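About Sellholm

Hi, and thanks for clicking through! I'm the person behind Sellholm, a small toy resale and lending shop, and I've been at this for 15 years now. If you've ever bought a bag of beach toys from us in June and brought half of it back in September with sand still in it, then we've probably met.

I started with one shelf. My own kids had outgrown their sandbox stuff and I couldn't stand to throw it out, so I scrubbed it in the bathtub and sold it from the porch on Poirier Street. It was gone by lunch! The neighbors started dropping off theirs, and I moved into the shop on Tesetgate once the porch got silly. There are 5 of us these days, and we have 2 rooms: the front one where you shop, and the back one where everything gets sorted.

The sorting is the part I love (I know, I know). Every toy that comes in gets looked over by hand, washed, and put in a bin with its own kind. Sandbox and garden toys are my corner. I check the handles first - a toy shovel takes a lot of leaning on, and that's where they go. A scratch or a faded patch doesn't bother me at all, but a crack does, and cracked ones never make it out front. We keep our stock list in Stodex, which took me two winters to learn and which I now defend to anyone who'll listen.

The bins themselves are nothing fancy. They get dragged, scraped, hosed out and filled again, and I'd much sooner spend the money on better toys than on prettier bins.

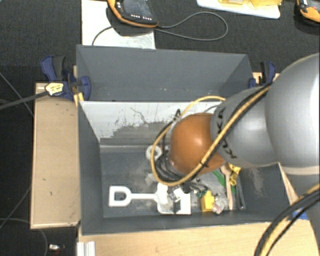 People ask me what sells best, and it's always the plain things. Shovels, pails, molds, little rakes. Kids don't care if the color matches. I've watched a four-year-old pass up a whole shelf of light-up gadgets for a single scoop, and I was so pleased I knocked a dollar off.

If you've got toys to pass along, bring them by any afternoon after two. Rinse them if you can, and please keep the small pieces in a bag. We'll give you store credit on the spot, or you can put it toward our lending shelf, where families borrow a set for the summer and bring it back when school starts.

Come say hello - the bell on the door sticks, so push hard.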